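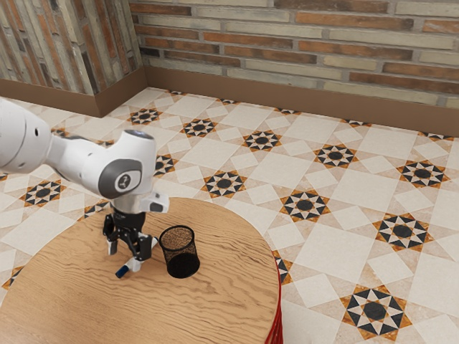
Putting a pen in a cup: where household robots stand

Flatberg's test catalog for its home manipulation software runs to 200 chores. Clearing a desk is one of the easier entries, and it still takes up more engineering time than the company's lead for manipulation would like.

"A marker is a long, thin cylinder lying on a flat surface," she said. "The fingers have very little clearance before they touch the table. If the height estimate is off, you either close on air or push down into the wood."

The company trains and evaluates its policies in simulation first, using a room builder called Jometance. Each room gets its own floor, walls and furniture, and the task is then run 1,000 times with changes to the lighting, the position of the objects and the surface finish. Strong patterns are chosen on purpose. Wood grain and decorated tile both give a vision system plenty of edges that have nothing to do with the job.

Asked whether a machine can do this chore today, she separated the grasp from the placement. Picking up the pen is close to solved for a known object on a clear surface, in her view. Getting it into the holder is less settled.

"The opening is small, and the pen may not be vertical when you have it," she said. "So you need to rotate it, and the wrist has to have room to do that. Then you have to come over the rim. Mesh is bad for depth sensing on real hardware, so the rim is sometimes the only part of the cup we trust."

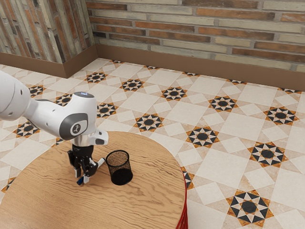
The marker in the gripper, blue cap down, beside the mesh pen holder. Simulation render.

A common failure in the early Folletti releases, the firm's control stack, was contact between the pen and the side of the cup during the approach. The arm would follow a low path, and the barrel would push the holder across the table before the lift was complete. The current release adds a minimum height before any sideways motion. That cut the number of tipped cups and made each cycle 4 seconds longer.

She does not regard the extra time as a problem in a home. On a shop floor it can be. Wan, a stationery distributor that has been looking at the software for its returns bench, asked for a rate that the arm cannot meet with mixed items.

"They have pens, scissors, tape, loose clips, all in one tray," she said. "A person sorts that without looking at it properly. We need to look at it, and then look again after every pick, as the pile has moved."

Results on physical arms trail the simulated ones. Friction at the finger pads is the main difference - a smooth barrel that holds its angle in the simulator can turn in the grip on hardware. The team now varies pad friction in every batch and reruns the 200 chores on real equipment before a release goes out.

On laundry she was brief. "Folding a towel, yes, slowly. A fitted sheet, no."

The next release is planned for June and will cover drawers.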